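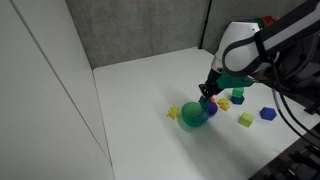

Fingers over the toys.

Search this blog Search

I have been meaning to write up the controller comparison for a while, mostly so that I stop answering the same question by email. It took longer than it should have. We had the arm set up for more than four weeks in August and after, and I spent a good part of that time undoing things I had done the day before.

The question was simple enough. We drive the arm by hand, picking up small toys and dropping them in a bowl, and we had two ways of doing the driving. One was the Flomuver, a handheld stick with a trigger for the gripper. The other was the Trivusell, a small jointed arm that you move about on the desk, which the big arm then copies. Rocío Cisternas had always used the first and I had always used the second, so neither of us was neutral. We agreed to swap halfway through.

Everything else stayed the same as far as we could manage. Same arm, same two-finger gripper, same white table and same green bowl. We logged 194 attempts, half on each controller. An attempt meant one toy, starting with the arm well clear of the table and ending either with the toy in the bowl or with the driver giving up.

The Flomuver first. It is light and it was quick to learn. My first hour with it was fine for big movements across the table and poor for the last bit before the fingers close. The trigger has a lot of travel and most of it does nothing. You squeeze, nothing happens, you squeeze a little more and the gripper shuts completely. With foam cubes that doesn't matter much because they give. With the purple ball it matters a great deal. I pushed it along the table more often than I lifted it.

There is a setting for the trigger curve in Sin, the program we use to run the arm. The manual says to leave it alone. Þröstur Dalsgaard, who looks after our software, changed it anyway and the trigger got better, though it still wasn't good. If you have one of these and use Sin, open the input page, find the curve and pull the lower end down until the fingers start to move as soon as you feel the spring. Save it under a new name. Sin overwrites the old one without asking and we lost an afternoon to that.

The other thing about the Flomuver is the wrist. Tilting your hand tilts the gripper, which sounds natural and is, until your arm gets tired. After twenty minutes my hand had started to droop and so had the gripper. Rocío has a trick of resting her elbow on the desk, and I copied it, and it helped.
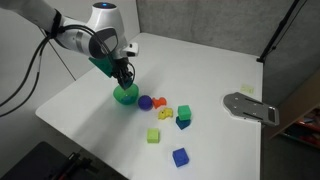 The bowl gave us more trouble than any of the toys. It is light plastic and it moves if a finger catches the rim. With the stick I tended to come in at a slant and nudge it, and then the next attempt started with the bowl in a slightly different place. We talked about taping it down and decided against it. Moving the bowl is a mistake a driver can make, so we wanted it to show up in the results. We did write down each time it happened.

The Trivusell is a different sort of tool. You hold the small arm near its tip and the real one does what you do, joint for joint. There is a short delay, which you stop noticing. Coming straight down is much easier because you can see from the small arm whether you are straight or not. Rocío disliked it for the first session and asked for the stick back. By the third she was faster on it than I was, and I have used it since the spring.

Its weak point is the friction. The shoulder joint on ours is stiff and the elbow is loose, so the arm wants to fold in the middle when you let go. You can tighten the elbow with a hex key, but then small movements start to jerk. I settled on a quarter turn. I also found that it drifts when left standing. If you go and make tea and come back, check the pose before you switch the arm on. I forgot once, and the arm took up the new pose straight away, quicker than I would have liked. The toys were fine.

For the cameras we kept the Irnex software with its default settings and left it alone. I did try driving from the screen only, with my back to the table. I could do it with the Trivusell, slowly. With the stick I gave up after a handful of goes, as I couldn't judge height at all. None of those goes are in the count.

Now the figures. Of the 194 attempts, 32 failed, meaning the driver gave up or the toy went on the floor. Most of those were on the Flomuver, and most of the Flomuver ones were before Þröstur changed the trigger curve. I should have restarted the count after the change. I didn't, so please treat the gap between the two as larger than it really is. The log file came to 2733 lines, and I have read all of them, which I don't recommend.

The cubes were easy on both. I thought the stack, green on dark blue, would be the hard one, and it was only hard if you wanted to leave the bottom cube where it was. Foam grips foam a little, so lifting the top one too fast drags the other round. Go up slowly for the first bit and it is fine.

The odd-shaped toys were where the two controllers really came apart. The orange one is narrow in the middle, and you want a finger on each side of that part. To get there you have to turn the wrist without moving the hand sideways. On the stick I could do one or the other. On the small arm you just twist the last joint between finger and thumb. The yellow one was the same story, only it also rolls if you touch it off centre.

Times were closer than I expected. A good attempt on the stick was often the quicker one, because you can sweep across the table without thinking about elbows. It was the bad ones that used up the time. Rocío reckons that if the toys were all cubes she would pick the stick every day, and I agree with her.

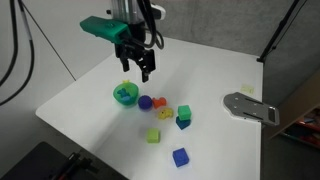

What we are keeping

The Trivusell stays on the desk. The Flomuver goes in the drawer, but with the new trigger curve saved so that it is ready if somebody wants it. Visitors get on with it better in the first five minutes and that is sometimes all the time they have.

I would like to try the small arm with a softer spring at the elbow. Þröstur thinks a rubber band would do it and he may be right. I would also like to run the ball again, with a longer session on each controller, as it was the toy that separated a good day from a bad one and we didn't do enough of it.

Two notes for anyone setting up the same thing. Route the cables before you calibrate, and then don't touch them. I moved a loop on the wrist after calibrating and spent a morning hunting for a pull to one side that was only the cable. And put the bowl where the arm can reach it with the elbow well bent. Ours was too far out in the first week and the fingers shook every time we went over it. Moving it nearer by a hand's width cured that completely.

If you want the Sin settings file, leave a comment with the version you are running. The one I have won't load in anything older than the summer release.

Posted 2022-09-02

4 comments
Share this post 32 shares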